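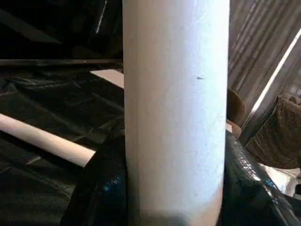 Putting together a plastic stool table, a thread

April 13, 2022 – posted by Grulletti
3 min read

1/ I've had a flat box from Tanui sitting behind the door since August. It's the small white molded plastic table they sell under the name Halar. Today I got it out. Posting as I go in case anyone else has one of these and lost the sheet.

2/ First thing: cover your work surface. I used black sheeting. White plastic picks up every mark, and the tubes already have a few light scuffs and gray smudges on them. They'll be under a table, so I'm leaving them alone.

3/ What you get: one top, 4 legs, a bag of caps, and a folded sheet of drawings with no words on it. My sheet has a crease right through the drawing of the corner, so that was no help.

4/ The legs are plain tubes. One of mine has a thin seam running down its length. I'm going to turn that side inward. You have to decide this before you push the leg home, and I forgot on the last one of these I built.

5/ Turn the top over so the ribs face up. All the work happens on this side. There are raised ribs and diagonal braces molded in, and the sockets are at the corners. The sockets are round and the opening has slots in it.

6/ Check the sockets before anything goes in. On the one I built for my sister there was a little curl of leftover plastic in a slot and the leg sat crooked for two years. A fingernail or a butter knife gets it out.

7/ First leg goes in at a back corner, straight down. Don't twist it yet. Do one, then stand back and look at it from two sides.

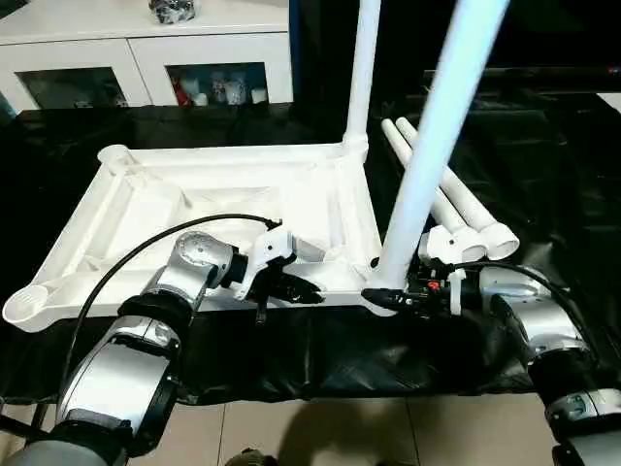

One leg up at the back corner, another leaning at the front, two more lying on the black cloth.

8/ The wide round end is the foot. It's easy to mix up if you're going fast, so I lay the spare legs down with the feet all pointing the same way. Then I can pick one up without checking it.

9/ Someone asked if you need a mallet. The Tanui instructions page says no. I keep a rubber one nearby with a folded towel over it, for the last quarter inch. Hitting bare plastic will leave a mark, and hitting it hard can split the collar.

10/ Someone else asked about glue. I wouldn't. If you ever move, you'll want the legs off again, and this thing packs down to almost nothing without them.

11/ Order I use: back corner, the corner diagonal from it, then the other two. You can go around in a circle if you like. I find the top rocks less on the bench if I go across.

12/ When all the legs are in, set it on a floor you know is flat. Kitchen tile is bad for this – the grout lines fool you. I use the hallway. Press on each corner in turn. If one lifts, that leg needs another push.

13/ Price, for the people asking: I paid 246 for the table and the matching bench from the Sirneck outlet, delivered. The bench is still in its box. It has the same kind of legs, so I expect it'll go the same way.

14/ It's going out on the back porch for seed trays. If it makes it through a summer out there I'll add to this thread. Replies are open if you've had one longer than I have and know how the plastic holds up in the sun.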